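Open afternoon at Vedetti

Posted in: Days out, Work

I took Thursday afternoon off to go to the open day at Vedetti, the robot software company that moved into the old Strand building in Brakitberg last year. They had put a notice up at the library and another at the bus station. Entry was free but you had to book a slot. Mine was at 2:30.

There were 6 of us in the group. We got a visitor sticker and a paper cup of coffee and were taken upstairs. I had expected a workshop with machines in it. The room had desks, large screens and a fan heater, and most of what we saw that afternoon happened on the screens.

What the company makes is a program called Niken. It runs a robot arm on a computer, with a table and a lot of household objects, so that a task can be tried many times before a real arm is involved. The engineer who showed us around said they have 106 objects in the library so far. Someone has to set the weight and the friction for each one by hand, and he said that is the slow part of the job. A new object takes him most of a morning — longer if it has a handle.

The task for the visitors was clearing a desk. The objects are placed in a different arrangement every time, and the arm has to find the right one and take hold of it without disturbing the rest.

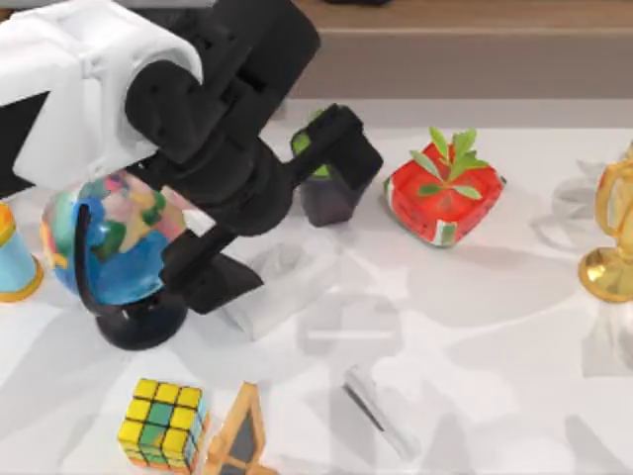
Niken on the big screen, with the gripper at the dark plant pot. Globe on the left, trophy on the right.

I asked why the objects were so mixed, with a globe and a Rubik's cube and a trophy on the same table. He said a desk with only boxes on it teaches you very little. Round things roll, and a plant has leaves that get in the way. The pale see-through ones are harder to pick out against a white table, and I had trouble with those myself from where I was standing.

Each batch is 100 runs. They start it, go and do something else, and come back to a list of results. We watched 5 runs at normal speed, which was enough for me. The arm is slower than a person would be. It stops before each grasp, and on one run it stopped for so long that a man in our group asked if the program had crashed. It had not.

After that we could try steering the arm ourselves with a hand controller. I was poor at it. I could get the gripper over an object but I kept coming down at the wrong height — there is no feeling of touch, and the shadows on the table are the best guide you have. A girl of maybe ten went after me and did much better.

The visit took a little over an hour. Parking behind the building is tight, so use the lot by the swimming pool if you go. The next open day is in March and the slots will be on the same booking page.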